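Finger Pads for Folded Garments: Comparison of Foam and Silicone Faces
Automation Users' Board > End Effectors > Grippers and Tooling

wirgate_lab
Our group at Wirgate has been asked to recommend one finger set for the garment packing cells before the July review. Two candidates remain. The first is the two-finger set with black foam contact faces and green side pads. The second is the Cloltora silicone finger, which has a firmer face and a narrower tip. Members with experience of either on knitted or ribbed fabric are invited to comment.

Each set was given 45 picks of a folded navy garment from an open carton. The foam set completed all but seven. The silicone set completed all but 11, and most of its failures occurred at the ribbed edge, where the tip caught the upper layer and left the lower one behind.
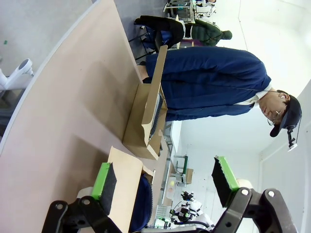
The carton flaps remain a difficulty for both sets. When a flap stands upright on the approach side, the planner must bring the wrist in at a steeper angle, and the bracket then passes very close to the cardboard. We have not yet decided whether to address this in the fixture or in the approach path.

m_jayawardena
Thank you for posting the figures. I would question whether 45 picks are sufficient to separate the two sets. The difference is four picks. I would also ask whether the grip force was the same in both trials – foam compresses, and the same commanded width does not produce the same force.

wirgate_lab
The commanded width was the same. The force was not measured. Your point is accepted and the trial will be repeated under force control at 25 newtons.

loltodwood_ops
We must disagree with the preference for foam. At Loltodwood we used foam faces on a comparable cell and found that they collected lint and cardboard dust. Grip declined well before the pads looked worn. Silicone can be wiped down between shifts. A short trial will not show this.

Afroza Seneviratne
Both positions have merit. I would suggest that replacement time be included in the comparison. A foam face that is changed on a fixed schedule may cost less in stoppages than a silicone tip that drags a layer on every tenth garment. I would also ask that the wrist camera view be checked with each set fitted, as wider fingers can hide the fold line on the final approach.

loltodwood_ops
I have no objection to a fixed schedule, provided that somebody keeps to it. Ours was not kept.

Reader comments (2)

tplank: Was a chamfered silicone tip considered? It might slide under the rib.

cell_four: Please post the repeat trial in this thread and leave the old figures in place.

Contact the moderators | Copyright Automation Users' Board | Back to top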